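Home | Projects | Reports | Class Blog | Contact

Waiting at the Gate: My Report on the Flitside Crossing

Fernanda Sequeira

I picked the Flitside crossing because I get stuck at it twice a day, and I wanted to know if it's as bad as everyone on my bus says. The road crosses two tracks there, right before the turn for Totside, and when the gates come down the cars back up past the Bastos bakery and into the intersection. That's the part that scares me. Drivers creep forward so they don't lose their place, and then somebody is sitting on the rails with no room to move!

For my first count I sat on the wall by the bakery with a clicker and a thermos and logged every vehicle that went over between breakfast and lunch. I got 1220. Of those, 387 crossed before there was space for them on the other side (I counted a car if any part of it was still over the white line when it stopped). My hand hurt for the rest of the day.
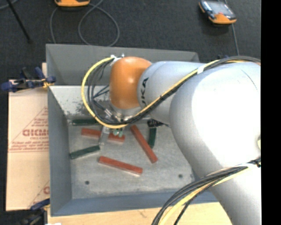 Fig. 1. Robot arm over a metal bin.

The second count was in the afternoon, and it was shorter because of rain. I only logged 599 vehicles, so please don't compare the two totals directly — I made that mistake in my first draft and my teacher caught it. Trucks were the hardest to log. A long one needs so much space past the tracks that the driver pretty much has to guess, and the bend hides the end of the line.

I also asked people waiting in their cars what they'd change. Most wanted longer green lights at the intersection, and one man wanted a bridge, which would have to go straight through the bakery. My own pick is a painted box on the road plus a sign before the bend that lights up when traffic is stopped ahead. I don't have a price for the sign yet. I wrote to the town in September and I'm still waiting to hear back.

If I did this over, I'd bring a friend so one of us could watch the gates while the other one clicked.

More student reports
Why the Totside Bus Runs Late
Bike Lanes on the Fludaritz Road
Who Uses the Flitside Footbridge?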